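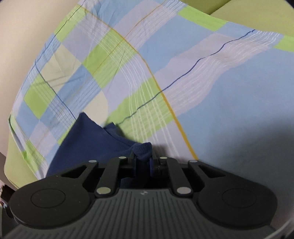
Bulton Linens: folding and bedding set

README

This folder covers the handling of household cloth: sheets, blankets, throws, small towels and a few odd pieces that don't fit anywhere else. The work is spread over 9 rooms, and each room has its own subfolder. If you only want the bed tasks, go to "beds" and skip the rest.

What's in the set

There are 2000 clips, sorted by room first and by task second. A clip starts when a piece of cloth is first touched and stops when it is let go for the last time. Some are only a few seconds long. The longest ones are the fitted sheets, for reasons anyone who has folded one will know.

The tasks are:

spread -- open a folded piece and lay it over a bed, couch or pad
fold -- bring a flat piece down to a square or a strip
lift -- pick one cloth off another and leave the lower one in place
bunch -- gather a cloth by the middle and move it without folding
stack -- put folded pieces on a shelf or on top of each other
sort -- separate a mixed pile by size or by kind

"Lift" and "bunch" overlap. If a cloth was gathered while it was being lifted, the label is "lift". We changed this rule in June, and the older labels were redone to match.

The cloth

Most of it is ordinary bedding that had already been in use. Plaids and plain colors make up the bulk. There are not many florals, and white sheets are under-represented. Thickness runs from thin cotton pillowcases up to a quilted cover that takes two tries to fold in any direction.

Each piece has a short code on the item list. The first letter gives the kind (S for sheet, B for blanket, T for towel, X for other) and the number is just the order it was added in. X covers things like table runners, scarves and offcuts. A piece that turned up in two rooms keeps the same code in both.

Colors on the item list were entered by eye and are only good for telling pieces apart. One person's pale green is another person's lime, so please don't train a color classifier on them.

Rooms

Rooms are named after the sites, Bondov, Trịnh and Groditz, plus a number. The accent marks in Trịnh are dropped in folder names, so look for "trinh". Bondov has the most bed tasks. Groditz has the shelves, so nearly all of "stack" comes from there.

Lighting was left as it was in each room. Evening clips in Bondov 2 are dim, and the dark cloths lose most of their creases in them.

Known problems

In 20 clips the item code is missing. The task label is still right.

Towels T4 and T5 are the same size and color and were probably swapped at some point. Treat them as one item.

"Sort" has only 6 clips that use more than one kind of cloth. The others are all towels, so it is too narrow to be used as a test on its own.

A cloth lying half under another one is listed only if it was moved. Don't read the item list as a full list of what is in view.

Splits

Train and test are split by room, not by clip. Groditz 3 is test only. If you make your own split, keep the rooms apart, or the same sheets on the same beds will show up on both sides.

Changes

1.2 -- "lift" and "bunch" relabeled, item list reissued
1.1 -- pillowcases moved from X to S
1.0 -- first version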